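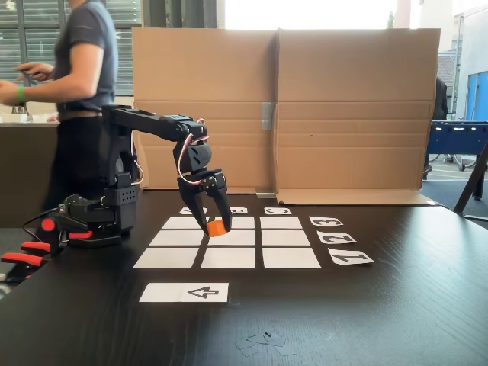

Wasserränder auf Holz gehen meist ohne Abschleifen weg, wenn man sie nicht wochenlang stehen lässt. Einen Teelöffel Speiseöl mit 2 Teelöffeln feinem Salz verrühren, mit einem weichen Lappen in Faserrichtung einreiben, eine Stunde warten, abwischen. Auf einer dunklen Platte mit Holzmaserung wie der auf dem Foto fallen helle Ränder besonders auf, dort lieber zweimal dünn arbeiten. Vorher an der Unterseite testen.

Klebereste
Mit dem Föhn anwärmen, mit einer alten Kundenkarte abschieben. Den Rest mit Öl aufweichen, etwa 3 Minuten reichen.

Kratzer
Feine Kratzer mit einer halben Walnuss ausreiben. Bei tieferen hilft nur Hartwachs im passenden Ton. Anju Tomar aus Wotitz nimmt zwei Töne und mischt sie auf einem warmen Löffel.

Ölige Lappen nie zusammengeknüllt wegwerfen, erst im Freien ausgebreitet trocknen lassen.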